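Detaletti: planting plans for small rainwater gardens

Detaletti holds 421 planting records from backyard rain gardens and swales around Vorkarstead, one CSV row per plant. Ankit Kushwaha typed up most of the first 400 from paper, so blame him for the spelling of Lomandra.

Columns: site, species, soil, depth, survived. The last is yes, no or "eaten".

Known gaps
Clay soils are over-represented - it's Vorkarstead. Depths at the Paiva sites were measured in July, when the tape kept vanishing into the mud. 2 rows give the colour of the flowers and nothing else. We've left them in out of affection.

Version 4, 20 October 2023. Fixes the Triltard downpipe mix-up.
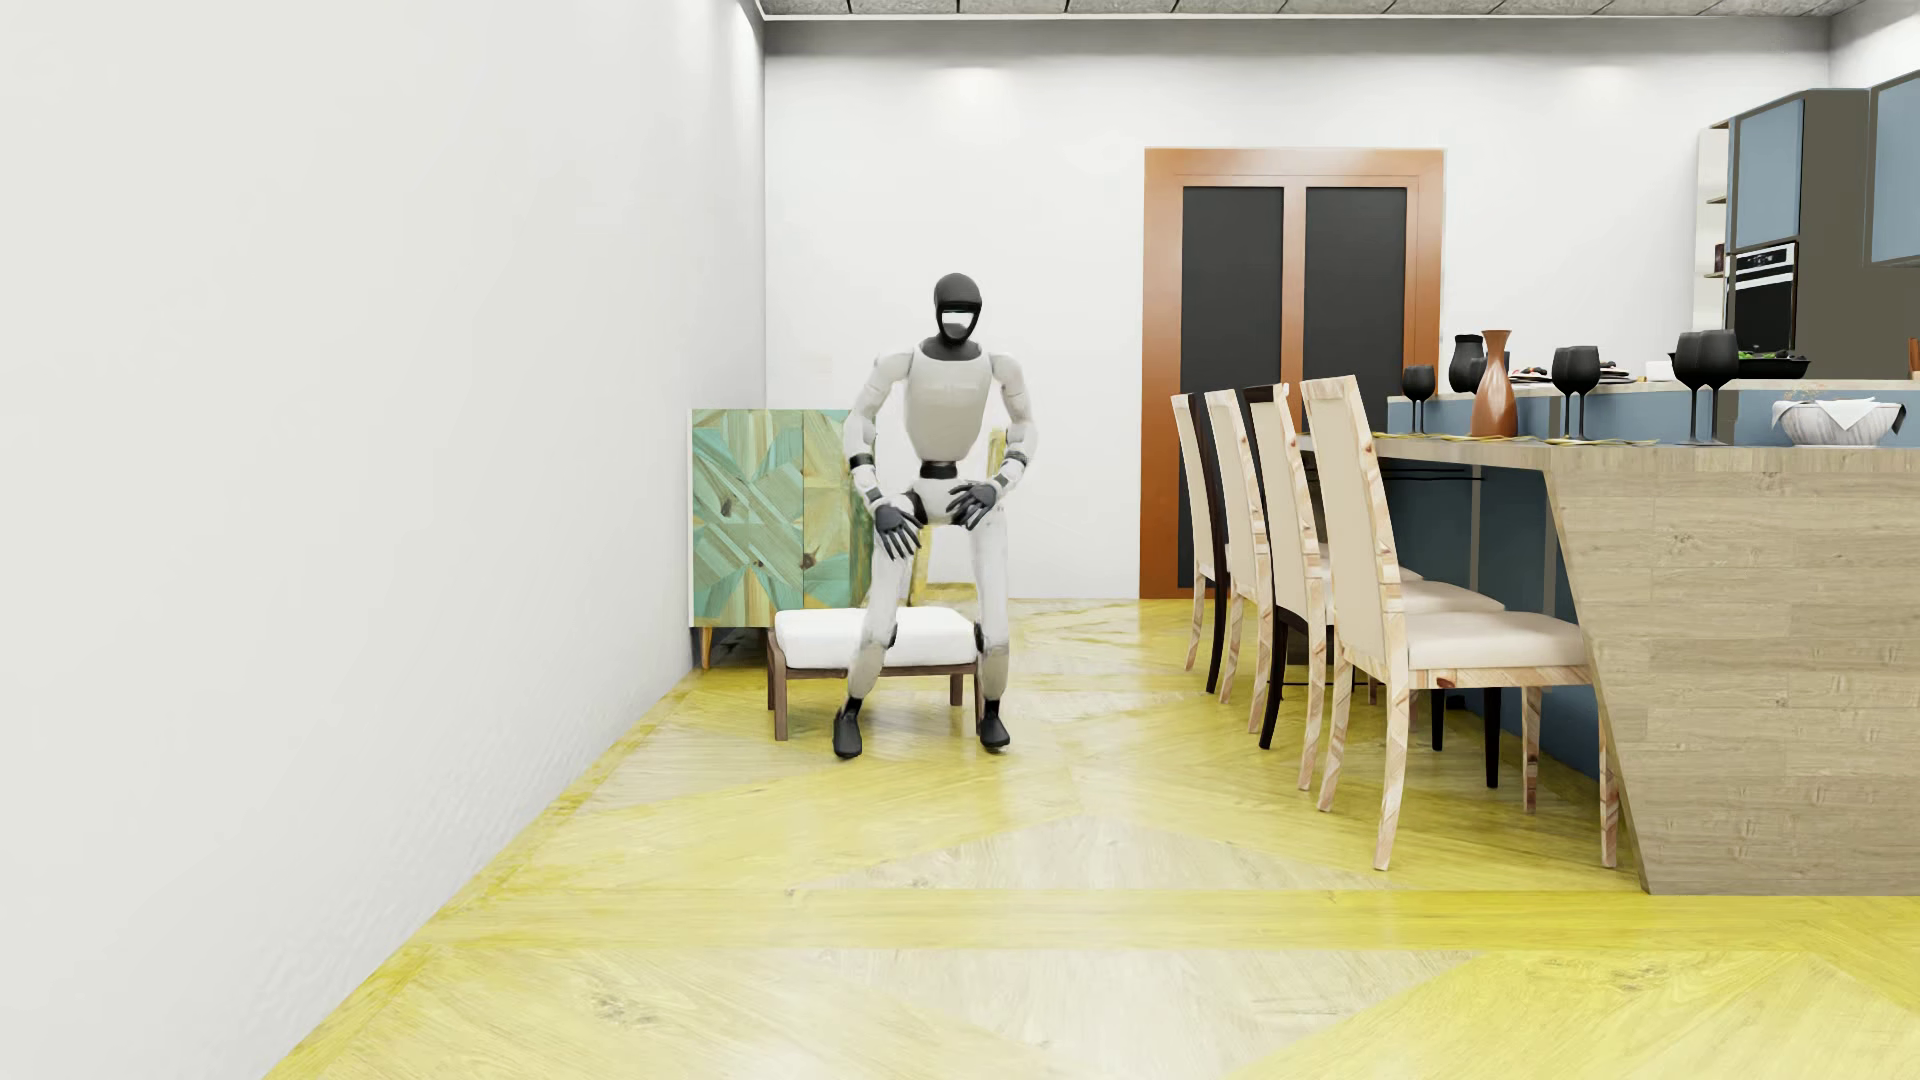
Rendered interior: humanoid robot in front of a low ottoman, kitchen and dining room.

Corrections go to Declan Tunstall, preferably with the plant's name attached.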